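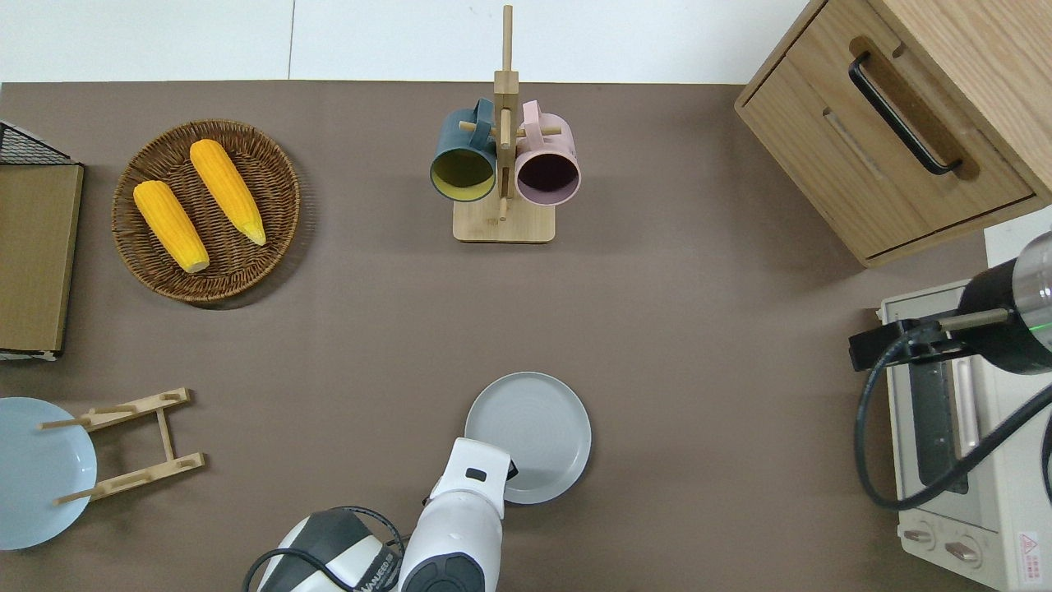 Mug tree

A mug tree, also called a mug stand or cup tree, is a household rack that holds drinking mugs by their handles. It consists of an upright post fixed to a base, with short pegs or arms set into the post at an angle or straight across. Mug trees are used on kitchen counters, in break rooms and in small cafes, where they keep mugs within reach and free up cabinet space.

Construction

The base of a mug tree is square or round and must be wide enough to balance the load above it. Makers add weight to the base in several ways, including thicker stock, a metal plate set into the underside, or a ring of cast iron. The post is glued or screwed into the center. In wooden models the pegs are dowels driven into drilled holes; in metal models they are bent from rod and welded.

Wood is the most common material for home use. Beech, rubberwood and bamboo are all found in current production. Wooden trees are finished with oil or clear lacquer, and some are sold bare for painting. Steel wire trees are lighter and easier to wash but may scratch glazed handles unless the arms are coated.

Pegs set in pairs on opposite sides of the post allow mugs to balance each other. Trees with a staggered layout place each pair at a different height and turn it a quarter of the way around, so that wide mugs do not touch. Four-peg and six-peg trees are the usual sizes. Larger trees exist but require a heavier base.

Regional production

The town of Podmont was for many years a center of turned woodware, and mug trees formed part of its output from the postwar period onward. The Bernitz workshop, the largest in the town, employed 33 people at its peak and sold its goods by mail order. A surviving order book lists 3,676 mug trees shipped in a single year, most of them to hardware stores. The workshop later moved to Cimholm, where it turned to cutting boards and towel rails.

The household goods maker Xie introduced a folding tree with hinged arms, intended for campers and students. An initial run of 1,000 was made. The design was praised for its small packed size, but the hinges loosened with use and the model was withdrawn.

Use

Mugs are hung with the handle over the peg and the body resting against or near the post. A mug placed this way drains at an angle and its interior remains open to the air. Household guides differ on whether wet mugs should be hung directly after washing. Anel Visser, in a handbook on small kitchens, recommends drying them first on a towel - water that runs down the pegs can darken bare wood and loosen the glue. Other writers consider a sealed finish sufficient protection.

Loading order affects stability. The first mugs should be placed on opposite sides, and heavy stoneware is best kept on the lower pegs. Mugs with small or closed handles may not fit over thick dowels, and espresso cups may hang too loosely on long ones.

In kitchens with limited counter space, the tree is commonly placed near the kettle, the toaster oven or a bread basket, so that items used at breakfast are kept together. It should stand clear of oven doors and vents, and far enough from the counter edge that a mug can be lifted off without reaching across a hot surface.

Care

Wooden trees are wiped with a damp cloth and dried at once. They are not suited to the dishwasher. Loose pegs can be removed, cleaned of old adhesive and reset with wood glue.

Collections

The Podmont Museum of Domestic Work holds 54 mug trees, cataloged by Zhuoran Shi and Yakubu Ogundipe. The earliest has an iron base and four tapered pegs, one of them a replacement in a paler wood. The collection is shown on request and is closed in July.

See also

Dish rack
Cup hook
Plate stand
Paper towel holder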